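Chapter 7
Reaching, Hooking, and Setting Down: A Tabletop Arm for the Shared Workshop

In this chapter you will
– lay out a work area for a small arm on a plain table
– fit and check a two-finger gripper
– teach the arm to take hold of a cup by its handle
– move the cup near a shelf without touching the shelf
– keep a build log that another person can follow

Before you start
You should have finished the base and shoulder in Chapter 5 and the wiring in Chapter 6. You will need the assembled arm, its power supply, the wrist camera, a second camera on a stand, a cup with a handle, and a small shelf with a raised lip. Any cup will do if the gripper can pass one finger through the handle. Do not use a cup you would be sorry to break.

7.1 Why a cup and a shelf

Most first builds pick up blocks. A block is easy to hold from any side, and it teaches you very little about where the fingers are. A cup with a handle is harder. One finger has to go through a loop, the other has to stay outside it, and the arm has to come in at the right angle before either finger closes. If the angle is wrong, the fingers push the cup across the table.

The shelf adds a second problem. A raised lip means the cup has to come in above the edge and then down. Posts at the corners limit the directions the arm can come from. You will plan the path around the posts first and worry about speed later.

The build followed in this chapter was done at Herngate, a shared workshop in Losbridge, by Hòa Mạch and Phong Dương. They worked in the evenings on one table that other members also used, so everything had to be set up and cleared away each time. Their log for 10/07/2019 gives the motor speed limit as 240 steps per second and notes that the left finger had been reprinted with a narrower tip.

7.2 The work area

Choose a table with a plain, light top. Dark parts show up well against it, and the camera has less to sort out. Marks and bits of tape do no harm as long as they stay where they are between runs. Put the shelf down first and the arm second. Move the arm through its full reach by hand, with the power off, and check that the elbow clears every post.

Hang a plain cloth behind the table if people walk past on the far side. Hòa and Phong lost most of one session to a program that kept picking out a coat on a hook.

7.3 Checking the fingers

Close the gripper on nothing and look at the tips. They should meet at the same height. A narrow gap lower down is fine – the tips do the fine work. If one tip sits ahead of the other, loosen its mounting screw, set it again, and repeat the check. Then open the gripper and bring it to the cup slowly, one joint at a time. Save each position under a name you will still understand next week. "Handle_near" is a good name. "Test4" is not.

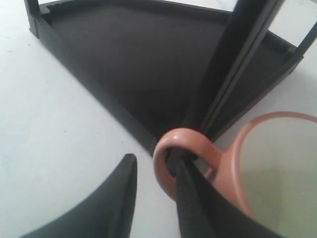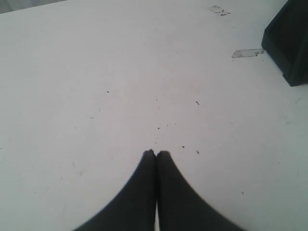
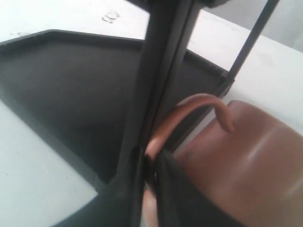
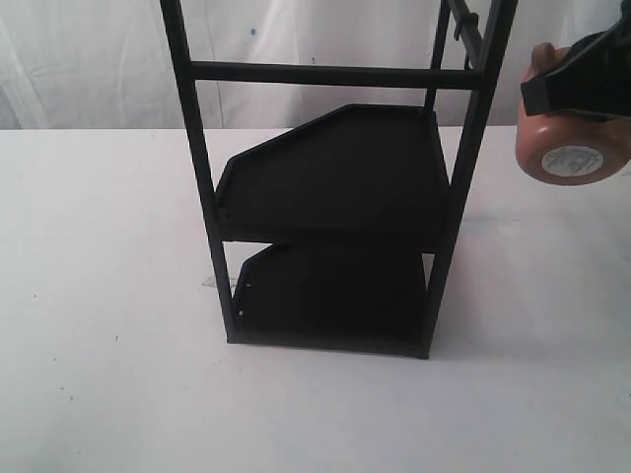
Figures 7.1 to 7.4. The gripper at the work table. In Figure 7.2 the fingers are closed with nothing between them; Figure 7.4 gives the wider view, with the rack upright.

Paloma Thibodeaux disagrees with the order of steps in this chapter. She would teach the path past the shelf before the grip, with the gripper empty, and bring in the cup only when the arm can make the whole trip cleanly. A bad grip costs you one cup, she says, but a bad path can bend a joint, and a joint takes an evening to replace. If you want to work her way, read Section 7.5 next and come back to 7.4 afterward.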